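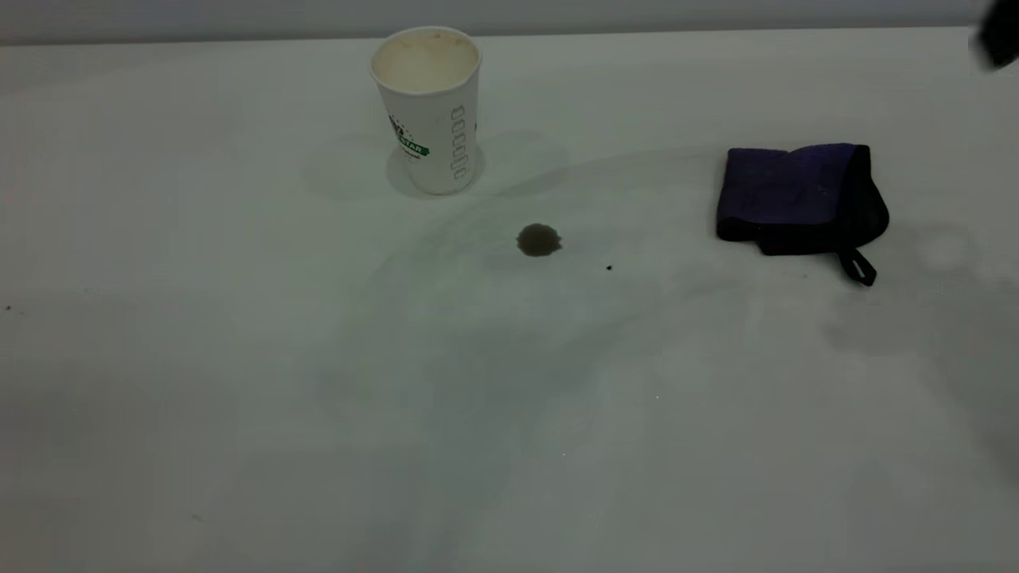

A paper cup, a small brown spill and a dark purple cleaning mitt on a white tabletop.

Leena Keskinen has looked after the shared workrooms at Nesbridge for three years. Before that she cleaned at a dental office, and before that she worked the counter in a bakery. She has strong views on white tables.

"They look great on the day they come in," she said. "Then people bring coffee."

We met in November, at eight in the morning, before most of the tenants were in. Keskinen does the tables first and the floors last. The tops are all matte white. They were chosen by Dariusz Stępień, who manages the building and likes a bright room. She would have picked gray.

I asked what she does when she finds a spill.

"Look at how big it is first. If it's a puddle, I lay a paper towel on it and leave it there a few seconds. If it's a drop, I put the mitt right on it and lift. I don't start rubbing. If you start rubbing you have coffee over half the table, and with milk in it you get that film."

The film is her main complaint. Black coffee, she said, comes off a white top with plain water if you get to it the same morning. Milk leaves a gray haze that you can only see from the side, with the window behind it. She bends down to check, with her cheek almost on the table, and she did this several times while we talked.

"People wipe in big curves, like they're washing a car. Then it dries and you can see every curve they made. I'd sooner they left it for me."

Her own method is to go in straight lines from the back edge to the front, with a mitt that has been wrung out hard. Then she goes over it again with a dry one. She uses a drop of dish soap in two quarts of water and has stopped buying sprays. The last one she tried, from a supplier called Vuorinen, smelled nice and left streaks on everything.

I asked why mitts and not cloths.

"My hands. I have bad knuckles, and with a cloth you're pinching all day. A mitt you just put on. You can feel crumbs through it too, so you don't drag them around. The microfiber kind holds a lot of water, that's the only trouble. You think it's wrung out and it isn't."

She washes them at 140 degrees with no fabric softener and hangs them up. Softener, she said, makes them push water around and pick up nothing. When one gets thin it goes downstairs for the bike racks.

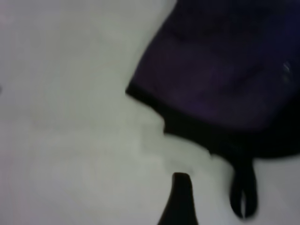 Dark ones are her preference, purple or black, because they don't look dirty after one morning. The drawback is that you can't tell how dirty they are either. She folds hers into quarters and turns to a clean side for each table, and when she runs out of sides it goes into the bucket.

Anneli Kuusisto, who rents a desk on the second floor, stopped to say good morning and set her cup down on a table that had just been done. Keskinen waited until she had gone and then lifted the spot where it had been with one finger inside the mitt.

"She's one of the good ones," she said. "She rinses her cup."

Paper cups are harder on the tables than mugs, in her opinion. A little coffee runs down from the lid, gets under the base and sits there. Pick the cup up after an hour and there's a ring. For old rings she makes a paste of baking soda and water, leaves it five minutes and takes it off with a damp mitt. She doesn't use the rough side of a sponge. One of the tables by the stairs was done that way before her time, and it has a shiny patch that shows whenever the lamp is on.

Stępień did buy coasters once, a box of 200. They went fast.

"I found some under a table leg," Keskinen said. "A few went to the plants. I don't know about the rest."

I asked whether she would want more of them. She thought about it and said no, she would take a second drying rack.

By nine the room was filling up and she had moved on to the floor near the door, where somebody had come in with wet boots.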